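Chapter 5
Motion Planning Above the Table

What you need before starting: joint space vs. task space (Chapter 2), the pinhole camera model, some patience. Exercises need the Tukodex simulator, any recent build. Iyengar, the planning library, comes bundled. If yours didn't, see the setup notes at the back.

5.1 Where we are

So far the arm has moved through empty air. Fine for kinematics. Useless for work. From here on there are things on the table and the planner has to know about them, or the arm goes through them, and in simulation it will do that quite happily and log a success.

The problem of this chapter in one line: given a start configuration, a target pose for the gripper and a list of obstacles, find a path that touches nothing until it is supposed to.

Sounds like one problem. It is really two. Free-space motion, where anything collision-free will do, and the approach, where the last stretch has to be straight, slow and along a known axis. Students try to solve both with one call. Dont. The sampling planner has no idea what an approach is. It will hand you a path that comes in sideways and call it valid.

5.2 Pregrasp poses

A pregrasp is a pose backed off from the grasp along the approach axis. For a top-down approach the axis is vertical, so the pregrasp sits straight above the part. Plan freely to the pregrasp. Then switch: Cartesian interpolation, low speed, collision checking still on but with contact allowed between the fingers and the target. Only those two. Forgetting to allow that pair is the classic first bug, the planner refuses the last bit and reports no solution.

How far to back off? We use 60 mm in the exercises. Too short and the free planner has no room to line up the wrist. Too long and the straight segment may run into a joint limit.

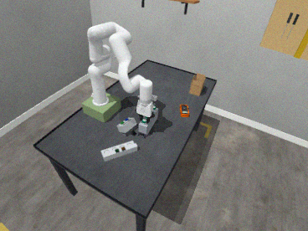
Gellard disagrees with the fixed number, and argued in the review of this chapter that backoff ought to be computed from the height of whatever is nearest the target, since a constant tuned on one table is wrong on the next. Fair point. We keep the constant for now and come back to it in 5.5, once there is a distance field to query.

With the gripper pointing straight down over the gray block, the remaining move is short. Everything else on the tabletop, the white panel, the orange meter, the cardboard box, still goes in the collision world. The upper links sweep a lot more space than the fingers do, and the wrist housing is wider than you think.

5.3 The collision world

Start with boxes. Every object gets one, padded by 5 mm. Meshes are prettier and slower, and for tabletop work the diffrence in path quality is small. The table itself is a box too. So is the pedestal. Leave the pedestal out and see what the elbow does, once, then put it back.

Allowed pairs: the arm base and pedestal, each link and its neighbor, nothing else by default.

Sampling budget for the free-space call is 1000 nodes. If Iyengar runs out, check the goal before raising the budget. Most failures are a goal already in collision. Print the pair it complains about, then look at the padding.

5.4 First exercise

Load the scene called Semen. Write a function that takes a grasp pose and returns the pregrasp. Test it with the tool frame tilted, the sign error only shows up there. Then plan both segments and join them, with zero velocity at the seam. Save the joint trajectory, you will need it again in 5.6 for time scaling.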